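4. Montaje del tablero y primera capa de aceite

Antes de empezar, lea la sección entera. Ya sabemos que no lo hará, así que las advertencias importantes van repetidas.

4.1. Apoye el tablero Grelen boca abajo sobre una manta. El tablero pesa 38 kg y no negocia: levántelo entre dos personas.

4.2. Presente las patas en sus placas y apriete los 6 tornillos de cada una a mano, sin llegar al final. El destornillador eléctrico puede esperar en su caja.

4.3. Compruebe que las patas están a escuadra y termine de apretar en cruz.

4.4. Dé la vuelta a la mesa. Otra vez entre dos. La garantía no cubre espaldas.

NOTA: el veteado cambia de un tablero a otro. Los nudos y las vetas oscuras son propios de la madera y no se admiten como motivo de devolución, aunque Debora Fontana, de atención al cliente, lee todas las cartas.
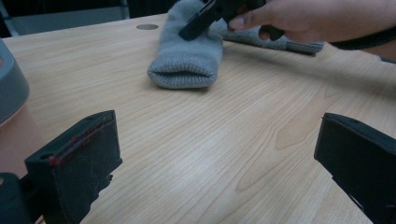

4.5. Lije a mano con grano 180, siempre a favor de la veta, y retire el polvo con un paño que no suelte pelusa.

4.6. Vierta una cucharada de aceite Tindall y extiéndala en capa fina. Si hace charco, ha puesto de más. Si le parece poco, seguramente está bien.

4.7. Espere quince minutos, retire el sobrante y deje secar toda la noche. Tocar con el dedo «para ver cómo va» deja la huella del dedo.

PRECAUCIÓN: los trapos con aceite pueden arder solos. Extiéndalos al aire libre hasta que estén rígidos o sumérjalos en agua. No los guarde hechos una bola en el cajón.

4.8. Repita los pasos 4.6 y 4.7 al día siguiente. Para los cercos de vaso, véase la sección 6; para los de cafetera, véase también la sección 6, con más paciencia.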